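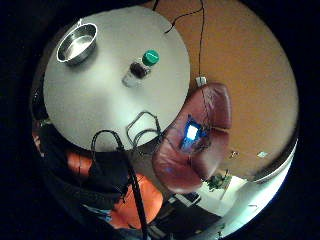
Figure 1. Round table with the steel vessel and the green-lidded glass, from the camera on the hand-held gripper.

Print | E-mail this page

Skirkura: Teaching a Kitchen Task With a Hand-Held Gripper and With Remote Control
Student project report, Markel College, Robotics Workshop
Submitted 18 Jun 2026

1. Background

The Skirkura project started in December as a follow-on to an earlier workshop project in which a robot arm was taught to stack cups by remote control. That group got the arm to work, but recording took most of the term. They recommended trying a hand-held gripper next. We took that up and compared the two ways of showing a task on the same arm.

The arm is a six-joint model on a fixed stand in the Bognár building. The hand-held tool has the same fingers as the arm and carries a wide-angle camera. We call it the Ceser, after the cup-stacking group's folder name, and the name has stuck.

2. The task

The arm has to pick up a small glass container lying on its side, stand it upright, and set it next to a steel vessel on a round table. It should not touch the vessel. We left lid opening and pouring out of the project after the first two weeks, when it became clear that the fingers could not hold a lid well enough to turn it.

Glass was harder than we expected. In the camera view the body of a clear container can nearly disappear against a pale table, and the lid is often the only part with a strong color. Polished steel causes a different problem. It reflects the lights and whatever moves above it.

3. Recording by hand

One person sits at the table and does the task with the Ceser. The tool records video, its own position, and how far the fingers are open. A new person needed a few minutes of practice before the recordings were usable. The most common mistakes were moving too fast and covering the object with the other hand.

We recorded in ordinary rooms as well as in the lab. Furniture, cables and other things nearby were left as they were. The wide lens takes in a large part of the room anyway, and clearing all of it would have made the recordings too much like each other.

After removing takes with lost tracking or a dropped container, we had 586 recordings made by hand.
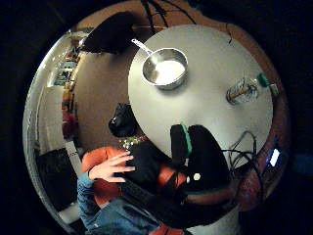 Seating made a difference to tracking. When the person leaned over the table, the tool's position sometimes drifted, and the drift showed up as a small jump when they sat back. We asked people to keep the tool moving slowly and to start every take with a short pause over the table. The pause gave the software a clean starting point and also made it easier to cut the takes apart later.

Cables were a nuisance all the way through. The data cable pulls on the wrist if it is too short and drags across objects if it is too long. We ended up taping it to the sleeve at the elbow. A battery pack and wireless link would be better but did not fit the budget.

4. Recording by remote control

For the second method, the operator stands behind the arm and moves it with a pair of hand controllers while watching the table directly. The arm copies the motion with a short delay. We kept 70 recordings made this way. Each one took much longer than a recording by hand, mostly because operators stopped to check the height of the fingers. They could not feel contact with the table, and two fingertips were cracked in the first week.

The remote recordings have one clear advantage. Every motion in them is one that the arm can do. Some of the recordings by hand had wrist angles outside the arm's range, and we had to shift the table closer to the stand before those could be used.

5. Tests

We trained one model on each set and one on both together. Each model was given 80 tries with the container placed in different spots. The model trained on both sets did best, followed by the one trained on the recordings by hand. The remote-only model did well near the middle of the table and poorly near the rim, where it had few recordings to learn from.

Most failures were in the grasp. The fingers closed just short of the glass and pushed it, and it rolled. Touching the steel vessel was rare in all three cases.

The comparison is not an even one, given the difference in the size of the sets. A fairer test would cut the larger set down to match. We ran out of time on the lab computer to do this.

6. Files

The project folder holds 1,538 files, including the rejected takes, calibration videos and training logs. Rejected takes are in their own subfolder with a short note on each. The next group should redo the camera calibration before adding anything, as the lens mount was replaced after the last recordings.

Print | E-mail this page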